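Notebook, small gearbox rebuild, April

Morning. Sutter reducer is apart on the long bench. Housing cleaned twice, the second time with fresh solvent after Regula found grit still sitting in the drain boss. Old gasket came off the lower half in one piece and off the upper half in about a hundred. Scraped with the plastic blade only.

Label on the housing says 683 but the drawing Durholm sent is for the 684 and the two differ at the output cover. Wrote to them. Until they answer, don't order the cover seal. Everything else on the list can go ahead.

Shafts: input is fine. Output has a polished band where the seal lip ran, can just feel it with a fingernail. Filipa wants to sleeve it. I would leave it and seat the new seal 2 mm further in, if there is room once we know which cover we have. Left open.

Parts sorting after 10:00.
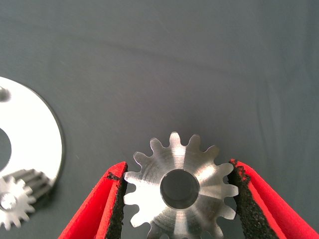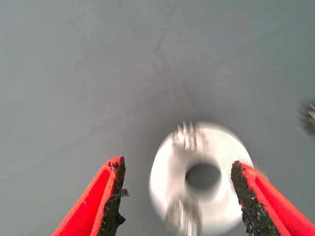
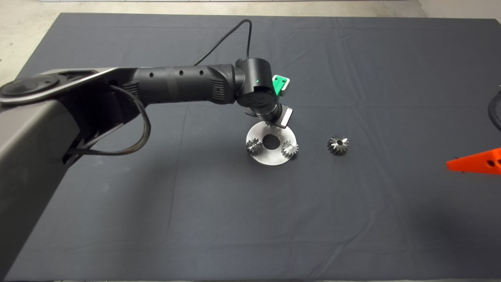

Tooth wear is the thing I was most worried about and it will need a proper look under the magnifier before anything goes back in the housing. The spur gear is the one to start with - plain bore, teeth with slightly rounded tips, and the face still has its brushed finish, so a scribed witness mark will show up on it if we keep the line fine. Mark it before it goes near the shaft. Check the bore at both ends with the small gauge, write both numbers down, and don't average them. Regula had 600 grit paper out for the bore edge. Not needed unless the gauge drags.

The round plates get laid flat, never stood on edge. We lost an afternoon last time to one with a dinged rim. Dark cloth stays down on the bench until assembly, and gets shaken out over the bin at the end of the day.

Grease: the Sadico tub is nearly finished and what's left has gone dark on top. Filipa opened the Zastix cartridge instead. Don't mix them. I wiped out the bearing seats again to be safe and put the old tub on the waste shelf.

Bearings: two new ones in the drawer, still wrapped. Third is on back order, reference ends in 184. Supplier gives 7 working days. Could reuse the old one for a trial fit, no load, but tag it so it doesn't stay in.

To do
- chase Durholm on 683 or 684
- magnifier and gauge on the gear, both ends of bore
- decide on sleeve (me and Filipa)
- cut new gasket, use the old lower one as the pattern
- find the 5 mm key stock, last seen near the band saw

Stopped at 4:40. Bench covered, solvent back in the cabinet. Regula has the drawing.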